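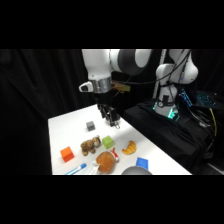 2 Setting up the table, curtains and blocks

This section covers the Flimness table with the Makari curtain kit and the Texier block set. If you bought the table on its own, follow steps 1 to 5 and then go to the section on cleaning.

Before you start

Choose a level floor with room to walk along both long sides. The table top is 114 cm long and needs two people to lift it. Keep the carton until the legs are fitted and checked.

You will need the hex key from the hardware bag, a soft dry cloth and a step stool for the curtain rail.

Putting up the table

1. Lay the carton flat and open it out. Place the table top on it, white side down.

2. Fit a leg at each corner and turn the bolts by hand until they hold.

3. Tighten the bolts with the hex key, working across from corner to corner.

4. Turn the table over with one person at each end. Do not drag it on its legs.

5. Press down on each corner in turn. If the table rocks, turn the foot on the short leg until it stops.

CAUTION: Do not sit or stand on the table. Do not use it as a step when hanging the curtains.

NOTE: The white surface has a thin film on it when new. Peel it off from one corner before you put anything down. Bits left under the edge trim can be rubbed away with a dry finger.

Hanging the curtains

6. Fix the rail to its stands as shown on the sheet in the Makari box. Set the stands so that the curtains hang 100 mm clear of the table edge.

7. Hang the curtains with the matt side facing the table. Both sides are black, so check them under a lamp - the shiny side shows up at once.

8. Overlap the curtains where they meet and close the gap with the clips. Let them hang overnight before you decide whether they need pressing.

CAUTION: Keep lamps and heaters well away from the curtains. Switch lamps off when you leave the room.

Covering a side platform (optional)

9. If you use a raised platform next to the table, drape the spare black cloth over it and tuck the loose edge underneath. Anything that is to stand on the platform goes on last. Check that the cloth does not trail on the floor where people walk.

Laying out the blocks

10. Wipe the table top with the dry cloth.

11. Set out the larger pieces first, then the small cubes. Leave a finger's width between neighbouring pieces so that each one can be picked up without knocking the next.

12. Spread the colours out. Lime green is easy to find on white from anywhere in the room. Grey is harder to see in poor light, so give the grey cubes a place with clear space around them.

13. Look along the table from both ends. If a lamp throws a shadow over part of the top, move the lamp and look again. A soft shadow does no harm, but a dark one will hide the smaller pieces.

NOTE: Pieces from older Texier sets can be mixed in. Their colours may be slightly paler.

WARNING: Small parts. Keep the blocks away from children under three.

Putting away

Return the blocks to their box with the cubes at the bottom. Leave the curtains on the rail if you can, or roll them - folding leaves creases that are slow to drop out. Spare clips, feet and bolts are sold by Gultley under the part numbers on the back cover.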